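Review: Kiltwood Good Practice Kit for Small Gripper Arms

Rating: 3 out of 5
Edition reviewed: the April printing, with the binder

The Kiltwood kit is a ring binder, a set of laminated check cards, and a roll of floor tape. It is sold to small shops and teaching labs that run one or two light arms at a bench and have no safety person on staff. We used it for 30 working days on two benches. The arms were already installed, so this review says nothing about how well it works for a new setup.

The binder has 8 sections. The first two cover who may enter the work area and what has to be switched off before they do. They are short and can be read standing up. The stop check is one card: press the stop, try to start a move, confirm the arm stays put, reset, sign. It takes less time than filling the kettle and our people did it every morning without being reminded.

Section 4 is on approach and grasp, and it is the part I would pay for. Its main rule is that the fingers open fully before the arm comes down around anything thin or upright, with clear space on both sides. The second rule is that the operator stops there and checks the finger gap against the target before closing. We used to close on the way down to save time. The card put an end to that, and I have not wanted to go back.

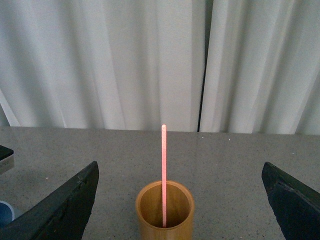
Page last changed: April, revision 3

The check at the open position is easy to do with a setup like a pink stick in a small wooden cup. With one black finger to each side and the stick standing in the gap, the operator can judge the spacing before anything closes. The stick leans a little, and the binder does cover leaning targets: line up on the part you mean to grip, and ignore where the base is. I would have liked a limit for how much lean is too much. There isn't one.

Section 5, on keeping the bench clear, is weaker. It says to remove "all items not part of the task" and leaves it there. On a real counter there is usually something off to one side, and what matters is whether the arm can reach it. The Predach handbook handles this better, with a marked reach line and a rule for each side of it. We ended up copying that idea with the Kiltwood tape.

The finger inspection card asks for a look at scuffs, chips and loose screws once a week. It gives no guidance on when a scuffed finger should be replaced – you are told to "use judgment." New operators don't have any yet.

Smaller points. The cards wipe clean and the print has held up. The tape lifts at the corners on smooth floors. The log sheets have too little room for notes, and our binder was stamped 1766 on the spine, a number the order form asks for twice. The index lists Brodel mounts under "fixtures" and nowhere else, so allow some time to find them.

The binder does not replace a risk assessment, and says so on its first page. If you need one, do that before buying this.

I would buy it again for sections 1, 2 and 4. Anyone who already owns the Predach handbook can skip the binder and order the cards alone, as long as they don't mind writing their own log.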